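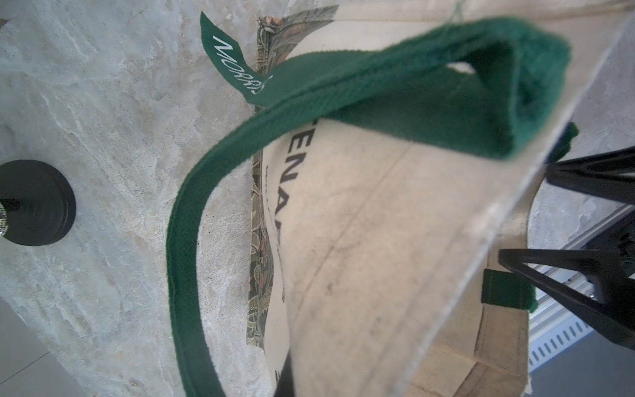
Free Gifts, Points and Loyalty Cards: Your Questions

Last updated Saturday, July 7, 2018

We started this page after the third reader in one week wrote to ask if the Gremeck "free weekend bag" was really free. It grew. We buy what we review, we take no money from stores, and we don't run reward offers ourselves. If your question isn't covered, write to us, but please read the page first.

Is a free gift with purchase ever free?

Sometimes, if you were going to buy the same thing, in the same amount, at the same store, on the same day. That's a short list of shoppers. For everyone else the gift is part of what you paid for, and the store has already figured out what it costs. In most cases that cost is small. A printed bag or a travel mug ordered by the truckload costs a store far less than the "value" printed on the card next to it.

Where does the "$45 value" come from?

We would love to know. When we asked Gremeck how it valued its weekend bag, the reply said the figure reflected "comparable items in the marketplace." We asked which items and which marketplace. There was no second reply.

A value only means something if the item is for sale somewhere at that price and people buy it. Gift items are usually made just for the promotion. Treat the number as decoration.

I only needed to spend $8 more to get the gift. Wasn't that worth it?

Did you want the $8 item? If yes, fine. If you wandered the store looking for something that cost $8, then you paid $8 for the gift and got a second thing you didn't want either. Spending thresholds are set a little above what the average customer spends. They have to be, or they wouldn't do anything.

What should I ask at the register?

Ask if the gift can be skipped in exchange for money off. The answer is nearly always no, but we've had it work at small independent stores, and once at a hardware store that was tired of giving out flashlights. Ask also what happens to the gift if you return the purchase. Get that one before you pay.

Do I have to give the gift back if I return what I bought?

It depends on the store, and the rule is often on the back of the receipt in gray print. There are three common versions. Some stores want the gift back unused. Some take its "value" out of your refund, so that $45 number you ignored earlier suddenly becomes very real. And some don't care at all.

Dollov is in the second group. A reader returned a coat there in February and got back the price of the coat minus the stated value of a scarf set. The scarf set had never been sold separately. She complained twice and was refunded the difference as a "courtesy." We don't think it was a courtesy, and we'd encourage anyone in the same spot to complain twice as well.

How do points work, in plain terms?

You spend money, the store gives you a number, and later the number can be traded for something. The trick is in the rate. Points feel large because they come in hundreds and thousands. Work out what one point is worth in cents before you get attached to them.

Take Jundix Rewards. You earn one point per dollar, and 3,000 points gets you a $15 voucher. So you spend $3,000 to get $15 back, or half a cent on the dollar. A store brand in place of a name brand on a few items would beat that in a month.

Are points ever a good deal?

Fuel points at a grocery store you use anyway can be decent. So can a plain punch card at a coffee shop, where you can see exactly how many cups you have to go. We like punch cards. They don't expire overnight because of a "program update," and they don't know your birthday.

My points disappeared. Can they do that?

In most programs, yes. The terms usually say that points have no cash value and can be changed or canceled at any time. You agreed to it when you tapped the box. Jundix wipes a balance after 19 months without a purchase. The company says it sends a reminder, and several readers say they never saw one. We signed up with a fresh email address and are still waiting to find out who's right.

If you lose points, call. Don't email. Phone staff can often put them back, and they seem to do it more readily if the account is old.

What are they doing with my information?

At a minimum, keeping a record of what you buy and when. The privacy policy for Jundix Rewards says data may be shared with "partners," a word it uses many times and never explains. We don't claim anything terrible is going on. We do think that a company paying you half a cent on the dollar is getting something better than that in return, or it would have stopped by now.

You can cut this down a little. Use an email address you keep for stores only. Leave the birthday blank, or give one that isn't yours if the form won't let you. Say no to the app if there's a card.

Is the store credit card worth it for the sign-up gift?

Almost never. Look at the interest rate, then look at it again with the gift out of your hand. If you pay off every bill in full and on time, the rate may not matter to you, but the store is counting on the people who meant to do that and didn't.

The Dollov card came with a "$50 welcome bundle" when we looked. The bundle was a discount code that left out sale items, shoes, and two of the brands that fill most of the ground floor. There was also a candle.

What about mystery boxes and "surprise" gifts?

A surprise is what a store calls stock it couldn't sell. You may get lucky. We've opened enough of them to stop expecting it. If the box costs money, even just "shipping and handling," then you are buying leftovers without being allowed to look at them first.

I keep ending up with tote bags. Are they at least good for the environment?

They can be, if you use them a lot. A cotton bag takes a good deal more to make than a thin plastic one, and it only makes sense if it goes to the store with you over and over. One bag used for years is sensible. A closet shelf full of bags you were handed with a bottle of shampoo is something else, and the store that handed them over got to call itself green.

Figures for how many trips it takes vary so widely that we've stopped quoting any of them. Ask who paid for the study. Our own advice is simple enough: keep the few you like, and turn down the next one. Saying no is the part that makes any difference, though you will get a funny look.

Can I wash a free canvas bag?

Check the label if there is one. Cold water, inside out, and air dry is the cautious way. Cotton canvas can shrink, and dark straps can bleed onto a pale body, so wash it alone the first time. If the print comes off, you've lost an ad. Don't expect the store to replace it.

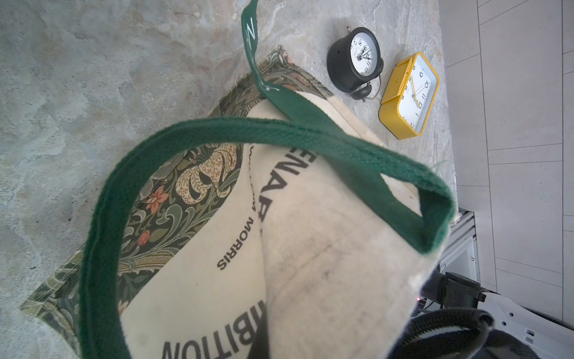
Can I sell or give away gifts I don't want?

Yes, once it's yours it's yours, whatever the little card says. "Not for resale" on a sample is mostly aimed at stores. Look up finished sales before you list anything, and ignore asking prices, which tell you only what somebody hopes. Most gift items go for less than the postage. The thrift store may not want them either – call first, because plenty of them are buried in mugs.

Do stores run out of gifts on purpose?

We can't prove it. We can say that "while supplies last" has no number attached to it in nearly every ad we've kept, and we keep all of them. Khosravi Home is a rare exception. Its spring flyer stated that 622 serving bowls were available across all of its stores. That's an oddly exact number and we respect it. We got to the nearest branch an hour after opening and the bowls were gone, but at least we'd been warned.

If an ad brought you in and the gift has run out, ask for a rain check or a substitute. You're not always entitled to one. Bring the ad.

I've heard that loyalty members pay lower prices. True?

Members pay the member price. Whether that's lower than what everyone paid before the program came along is another matter. We kept receipts for one basket of groceries before and after a local chain brought in its card. The member total was close to the old regular total, and the non-member total had gone up. One basket at one chain doesn't prove much. It did make us keep our receipts.

Do you belong to any of these programs?

Yes, 2 of them. One is the grocery store closest to the office, where shopping without the card costs noticeably more. The other is a sandwich place with a paper punch card. Our Jundix account exists only to see if the expiration reminder shows up.

How do I quit a program?

Use up your points first, on anything. Then look for "close account," which may be under privacy settings instead of under your profile. If you can't find it, write to customer service and ask them to close the account and delete your details, and keep the reply. Unsubscribing from the emails does not close the account. Gremeck took three requests from us and then sent a "we miss you" coupon, good with a $75 purchase.

Can I send you an offer to look at?

Please do. A photo of the whole flyer is best, with the small print readable, plus the name of the store and the town. We can't answer every message or get your money back for you. We also don't want the gift.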